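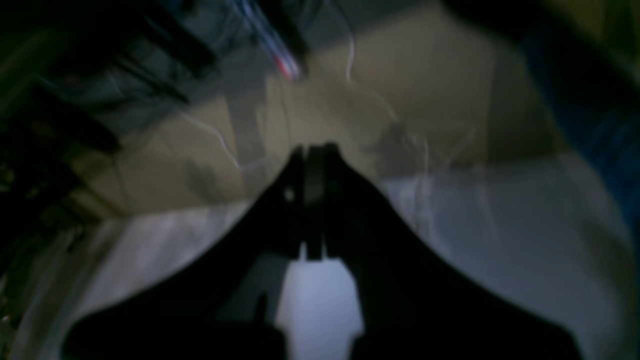

Section 4 of this guide covers getting your work surface and folding board ready before the first garment goes down. The Harer board is meant to be used on a flat table or bed with a clean cover under it. A white sheet or other white fabric is a good choice, laid so that it runs past the tan surface, with the flat matte side facing you. Dark lint and stray threads show up on white right away, and you can pick them off before they end up on a sweater. If you only have a colored sheet, wash it once by itself before using it under light clothes.

4.1 Preparing the surface

1. Clear the table. You need enough room for the board and for one garment laid out with the sleeves open.
2. Wipe the table and let it dry completely.
3. Spread the cover sheet and smooth it from the middle outward. Fold any extra length under the table edge.
4. Set the board toward the back of the sheet. It does not have to be square to the edge of the table.
5. Run your palm over the board. If you feel grit or tape residue, clean it with a barely damp cloth. Do not soak it.

Note: The board warps if it is stored damp. Stand it on its long side between uses, away from radiators and dryer vents.

4.2 Checking garments before folding

Knits and fleece come out of the basket twisted more often than shirts do, and a twist that gets folded in will leave a ridge. Put the garment down loosely first and look it over.

1. Place the garment on the sheet without trying to shape it.
2. Find the collar, the hem and both cuffs. On dark clothes this is easier near a window or under a lamp.
3. Feel along any slit or seam that might be a pocket. Empty the pockets and close zippers.
4. Turn the garment right side out if needed.

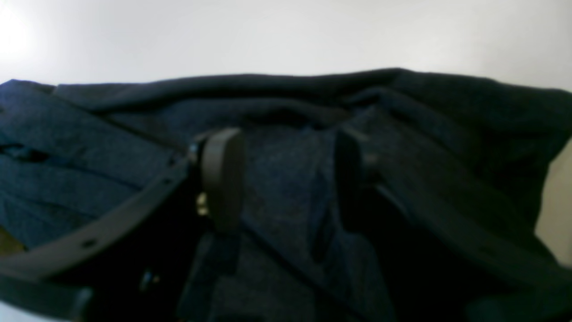

Figure 4-2. Dark navy garment, top edge rolled or folded over.

5. Open out rolled edges with your fingers flat. Pull gently from both sides of the roll, never from one end.
6. Remove pills and loose fibers with the Skusmont brush, working in one direction.

Caution: Do not use the brush on open-weave or hand-knit items. The bristles catch in the loops.

4.3 Folding a sweater or fleece

1. Lay the garment face down on the sheet with the collar away from you.
2. Slide the board under the collar — between the sheet and the garment — until the top of the board is level with the shoulder seams.
3. Fold one side in along the edge of the board. Lay the sleeve straight down over the back.
4. Repeat on the other side.
5. Fold the hem up to the middle, then hold the fabric lightly and pull the board out toward you.
6. Fold once more so the collar is on top. Turn the garment over.

Heavy sweaters can be left at step 5. They take up more shelf depth that way but crease less. Stack no more than 14 light knits in one pile; with heavy ones, stop when the pile begins to lean.

Note: Savita Nigam's original instructions had the board going in from the hem. If you have the older printed card, use the steps above instead. The correction was made in December.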